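Take 15

Wednesday, late shift at Wirnero. Second coffee gone cold. I had my hands in the leader grips, elbows out, trying to move like somebody who isnt tired.

Plates again. White, turquoise, green. Both arms in over the round tray, close enough to make me hold my breath.

Slow. Slower. The left one always wanted to go first - my fault, I'm left-handed, and it was learning that too.

My grandmother stacked plates without looking. Talked the whole time. I used to think she wasn't paying attention. Now I was supposed to pass that on, up to 24 times a night, to a thing called Kutow that only knew what my wrists knew.

The supervisor's voice on the headset. "You're hesitating. It'll hesitate."

"I know."

"So dont."

I thought of her kitchen in Tralmont, the radio, the faucet runing. Let my shoulders drop. Closed my fingers.

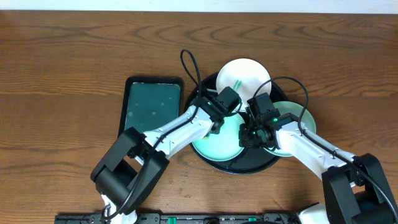 Take 21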